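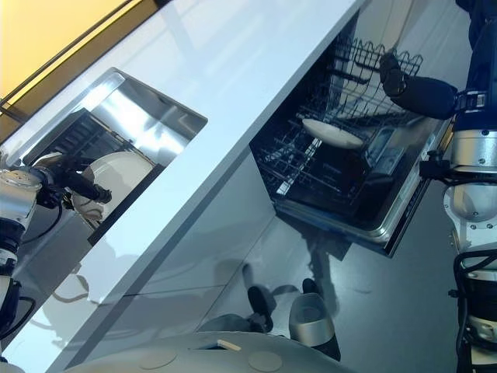
Photo credit: Daiane Arruda / visit notes, June

Got to Lonancombe just before 10 am, parked behind the bakery supply place, walked in the wrong door. The kitchen is upstairs. It's a working staff canteen for the whole business park and they let small groups in between breakfast and lunch. Ten of us maybe, mostly people who run kitchens, a couple from facilities. Badge, hairnet, off we went. Writing this up on the train so excuse the mess.

What I came for: the dish end. We're short two people at our own place and can't keep anyone on dishes past a few months. Orno runs the canteen, Nosov supplied the robot and looks after it. Two arms, a gripper on each, works between the sink and the dishwasher. White counter in between. Plates, dishes, that sort of thing.

First impression, it's slow. Slower than I hoped. A decent dishwasher (human) would beat it easily on a tray of mixed stuff. But they don't run it against the lunch rush. It gets the tail, the stuff that piles up after 2 pm when everybody wants to sit down. The number they gave us was 2,373 items handled in the trial so far, and 148 of those needed a person to step in. Step in can mean anything from nudging a plate to fishing something out of the bottom of the machine. Wish they'd split that out. I asked, they said next report.

Talked to one of the dish crew, been there six years. She didn't mind it. Said her wrists are better. Also said she spends more time now on sorting, becuase if the stuff arrives jumbled the thing stalls. So the job moved upstream. Scraping, sorting, checking. She used to do dishes with the radio on and chat with the guy next to her, and now he's on the prep side mornings and she's by herself a lot of the afternoon. That stuck with me more than the numbers. 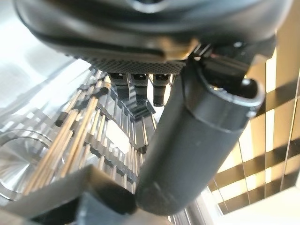
Pay came up, of course. Somebody from facilities asked straight out if the crew got anything for learning the new routine. Answer was yes, one grade up after the training, which is 80 hours spread over the spring. Not everyone did it. Two people asked to move to the counter instead and got moved. No one let go, they said, though they also didn't replace the one who retired. Make of that what you will.

Small items are the sore point. Thin stuff especially, skewers, chopsticks, anything that slides around. The crew still does most of that by hand and would like to keep it that way, quicker and less swearing. Knives are a flat no, house rule.

Training bit was good. Nyitrai, the outfit that did the staff sessions, had everybody practice the stop button until it was boring. Then taking over midway, then handing back. Handing back is harder than it sounds, the crew says, you have to leave the rack in a state it can make sense of. There's a laminated sheet over the counter in the break room, three langauges, lots of pen on it. Best document I saw all day. Asked for a copy, didn't get one yet.

Noise: less than I expected. Heat: same as any dish room. Light is a pain, they said, glare off all that metal in the afternoon. Somebody's job to deal with the blinds now, goes on the shift list and everything. 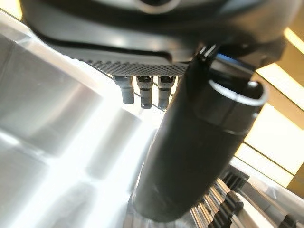

What I'd take home

Ask the crew before picking the spot. At Lonancombe they got asked after, and had to shift the drying shelves twice.

Budget the sorting time. It's real work and it wasn't in the plan.

Keep two people on the afternoon if you can at all. I know, I know, the whole point was fewer. But see above.

Cost, no idea, they wouldn't say in front of the group. Going to call Orno next week. Coffee was good, stairs were steep, out by noon.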